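### Prime de mobilité interne : brut ou net garanti ?

**rh_nomade** - 9 h 15
Bonjour à tous. Nous revoyons la politique de mobilité internationale d'Akholm. Aujourd'hui, le salarié muté touche un forfait brut à l'installation et se débrouille avec le garde-meuble, la double charge de loyer et les frais d'agence. La direction financière veut garder ce système pour sa lisibilité. Je penche pour un net garanti, avec remboursement sur justificatifs. Des retours ?

**pivoine82**
Net garanti chez Varma depuis deux ans. Côté salarié, rien à redire. Côté paie, la reconstitution du brut prend 5 jours ouvrés par dossier dès que deux pays sont en jeu. Il faut un prestataire ou quelqu'un à plein temps.

**k.terrain**
Pas d'accord avec l'idée que le forfait serait « lisible ». Il l'est pour le budget. Un célibataire en studio et une famille avec deux enfants reçoivent la même somme, le premier fait un bénéfice, la seconde refuse le poste. Nous avions 15 % de refus sur les mutations vers Skisitz, presque tous des familles. 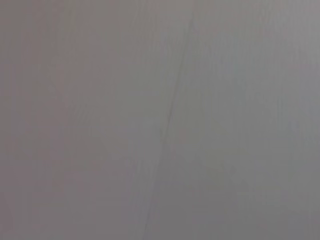 *k.terrain - Pôle Mobilité internationale, Lenis*

**rh_nomade**
Merci. Le taux de refus est calculé sur les offres formelles ou dès le premier entretien ?

**k.terrain**
Offres formelles uniquement. En comptant les désistements informels, ce serait plus élevé, mais nous ne les traçons pas.

**bareme_fixe**
Je défends le forfait, à condition de le moduler. Trois paliers selon la composition du foyer, un coefficient par ville, révision annuelle en décembre. Aucun justificatif à contrôler. Le remboursement au réel crée un contentieux permanent sur ce qui est éligible : piano, deuxième véhicule, caution non restituée.

**pivoine82**
Le contentieux vient d'une liste mal rédigée. La nôtre tient sur 2 pages, exclusions comprises. Le piano est exclu, la caution aussi.

**bareme_fixe**
Et les dérogations accordées par les directeurs de site ? Une liste ne vaut que si personne ne signe à côté.

**pivoine82**
Il y en a, je ne le nie pas. Elles sont refacturées au centre de coûts du site, ce qui en limite le nombre.

**k.terrain**
À vérifier avant de choisir : le traitement social des sommes versées. Selon le pays d'accueil, un forfait peut être assimilé à du salaire là où un remboursement sur facture ne l'est pas. L'écart de coût employeur suffit parfois à trancher.

**rh_nomade**
Le point social n'avait pas été chiffré. Je demande une simulation sur les deux formules, foyer seul et foyer avec enfants, et je reviens poster les hypothèses. @bareme_fixe, le coefficient par ville, vous le prenez sur les loyers seuls ou sur un panier complet ?

**bareme_fixe**
Loyers seuls. Le panier complet bouge trop d'une année sur l'autre - et l'indemnité de vie chère couvre déjà le reste.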